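Open day at the Fehr paper mill
July 7, 2022

I'd been meaning to get to Fehr for years, and this time I finally booked a ticket before the 500 spots were gone. Hamdia Wako came along too (she drove, bless her).

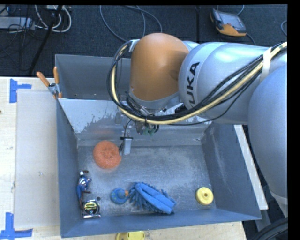
We got in line at 9 and were handed earplugs and a little map of the site. First stop was the pulp hall, which smells like wet cardboard and cooked cabbage. Our guide had worked there for 40 years and had to shout the whole way through, but I loved every minute of it!

After that came the paper machine itself. It makes the heavy cream stock that Illard uses for its sketchbooks, and I may have squealed a bit — I've filled a whole shelf with those. They let us feel the sheets at three different weights. Hamdia liked the thin one, I went for the thickest.

Lunch was lentil soup in the canteen, $54 for a family ticket if you're bringing kids, and there was plenty of bread. The shop had seconds by the pound, so of course I overdid it.

Parking is tight, so take the bus from Skestano if you can. The next open day is in October and booking is already up on the mill's page.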